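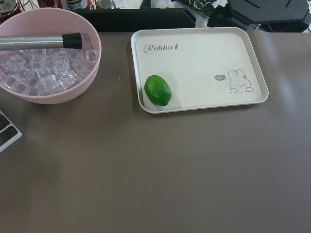

Station setup, Drinks Basics, handout 6

Get your ice out first, then the fruit. I keep my lime on the tray so it can't roll off while I'm busy with something else (it will try!).

Slice lemons on the board and put the knife down before you reach for anything. 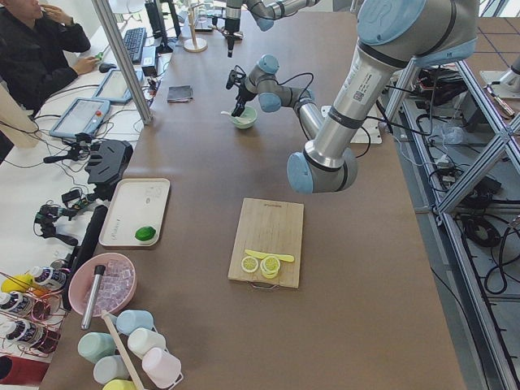
Malathi Iyengar asked whether the slices could be cut the night before. Sure, if they're covered and chilled, but I like mine fresh.

Keep the small bowl clear of the clutter, with room to stir.

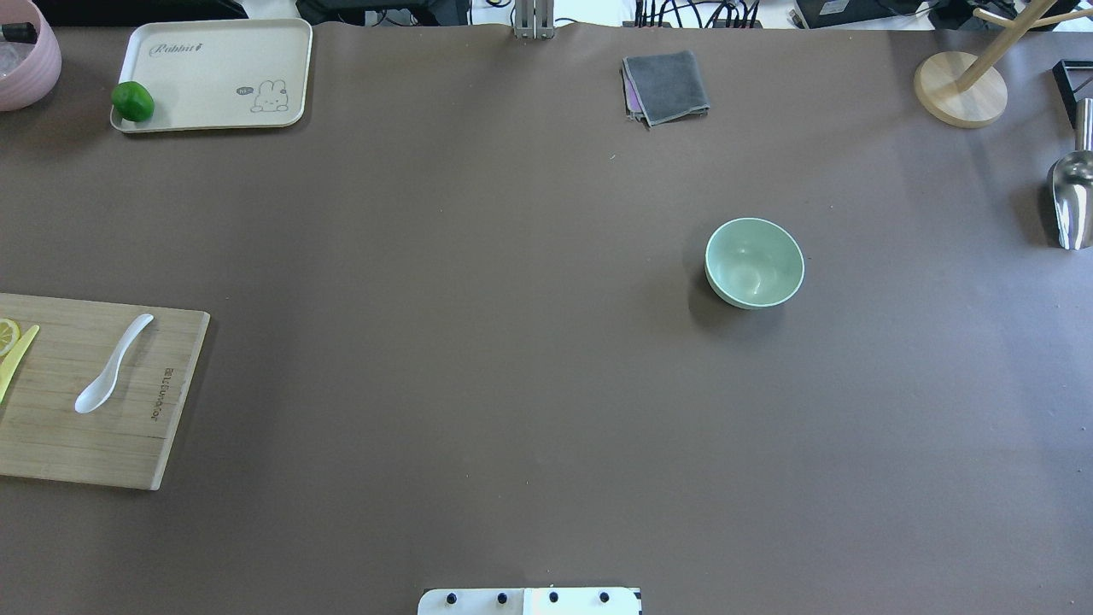 Stirring and tasting

One spoon for the bowl, a clean one for tasting. Go slow, scrape the sides,

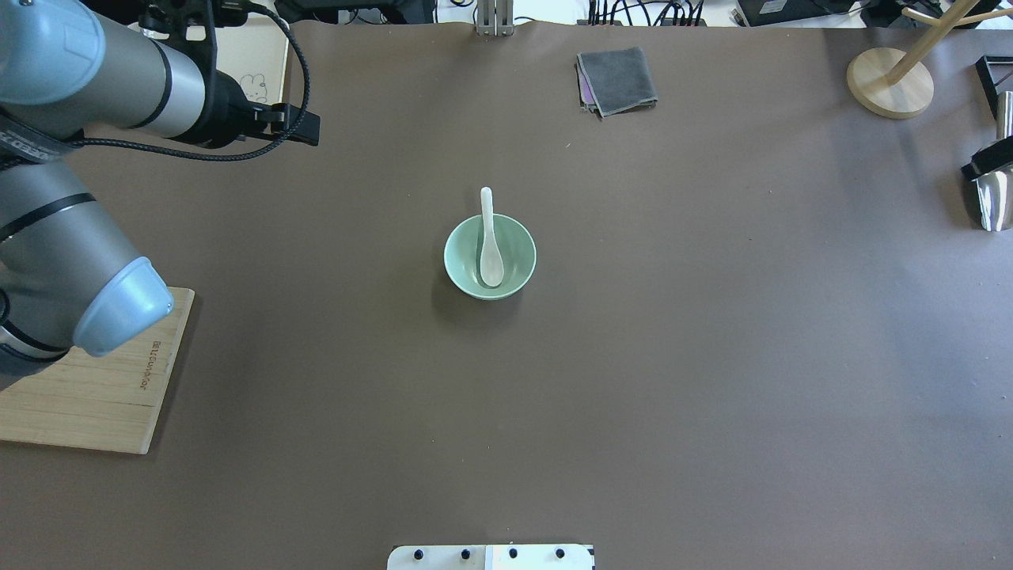 and add your sugar a little at a time, because you can't take it back out. Bring your notes from March!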